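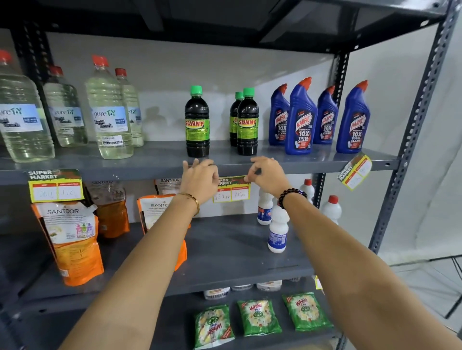

Ibsa Mersha had 51 tags left to change when the woman from Stullent came in through the back door and asked where she could plug in the Poulain.

"By the wall," Ibsa said. "Mind the cables."

The woman was Agathe Lacroix. She had driven down from Stundov with the machine strapped in the back of a van, and she had a form for the owner to sign. The owner was at the bank. Ibsa signed it.

The Poulain had one arm and a head on a post. Agathe set it in front of the detergent and tapped at a tablet for a while. The arm rose, stopped, went down again, and rose.

"It's finding the shelf," Agathe said.

"The shelf is in front of it."

"It has to find that out for itself."

Ibsa went back to work. She had started at seven in the morning and wanted to be done with soaps and cleaners by lunch. The tags at Brirkine were the old kind, printed card in yellow and green, with the prices written in by hand. The owner had talked for years about getting the small electric ones and had never bought any. The cards slid onto the lip of the shelf and stayed there until a customer's sleeve caught one.

By ten the Poulain could pick up a packet of washing powder and put it back down. It did this 200 times in the lab with five drops, Agathe said. In the store it had dropped two, and one had split. Ibsa got the broom.

"Can it sweep?"

"Not this one."

"Can it do the tags?"

Agathe looked at the row of cards. "What do you do to them, exactly?"

Ibsa had to think. She had never been asked. "I take the old one off. I put the new one on. I push it straight."

"How hard do you push?"

"Until it's straight."

Agathe wrote this down, then crossed it out. She asked if she could watch one done slowly.
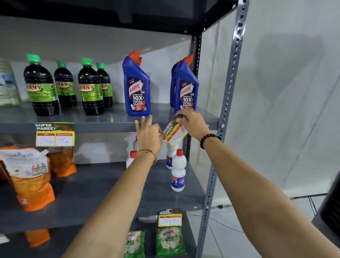

Slowly was harder than Ibsa expected. Her hands had their own way of doing it, and when she tried to follow them they got clumsy. She spread her left hand on the front lip of the shelf, under the blue toilet cleaner, and brought the card up at a slant with her right. Agathe leaned in past the bottles with the green caps to see her fingers. She asked why the left hand was there at all, as it wasn't holding anything.

"So I know where the edge is," Ibsa said.

"You can see the edge."

"Not when I'm looking at the card."

Agathe stood there with the tablet against her chest. Then she went to the machine and did something to the wrist that took most of an hour. When she was finished, the arm came forward and rested its gripper on the shelf lip. It stayed there. It had only the one arm, so that was as far as it could go.

"Well," Agathe said. "It knows where the edge is."

They ate lunch on the back step. Agathe had bread and a boiled egg and gave Ibsa half of the bread. She said there was a two-armed model coming in July, and that it had done a tag in the lab. One tag, on try 319. The card had been bent, but it was on.

"What happens to me in July?" Ibsa asked.

"I don't know. I just bring the machines." She brushed the crumbs off her knees. "I'd guess nothing. Maybe the July after that."

The owner came back at two and wanted to see the Poulain work. It picked up a packet of powder and put it down in the same place. He watched it do this three times and asked Ibsa whether the tags were finished.

"Nearly," she said, and went to get the ones for the shampoo.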